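Teaching by hand: Tyyne Mustonen on demonstration work at Tanden

Tyyne Mustonen runs demonstration collection at Tanden. The company records people doing household tasks with hand-held grippers and trains arm policies on the recordings. We spoke on 10/13/20.

Her group began with remote control. An operator drove a two-arm station from a desk, and one table-clearing demonstration took 25 minutes including resets. "The operator waits for the arm, and you can see the waiting in the data," Mustonen said. "The policy learns the pauses."

Since March the group has worked mostly with a gripper in each hand. Marker cubes on the devices are used to recover their pose, and the operator walks to the task.
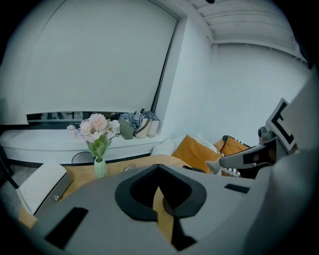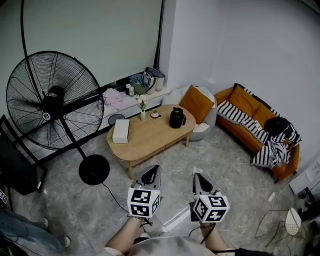
What the markers cost

Tracking loss is the main source of rejected recordings. Of 364 demonstrations in the last batch, most of those discarded had a cube turned away from the camera for too long. "People rotate their wrists more than they think," she said. Operators are now told to approach a low table from the front and to keep their elbows out.

Her colleague Paavo Savolainen handles the transfer to the arms. He said that reach is the harder problem. "A person leans. Our base does not lean. I throw out any trajectory the arm cannot follow within its joint limits, and I do that before training."

Remote control has been kept for contact-heavy tasks, where Savolainen wants force readings from the arm itself. Mustonen expects the two methods to run side by side through the next batch.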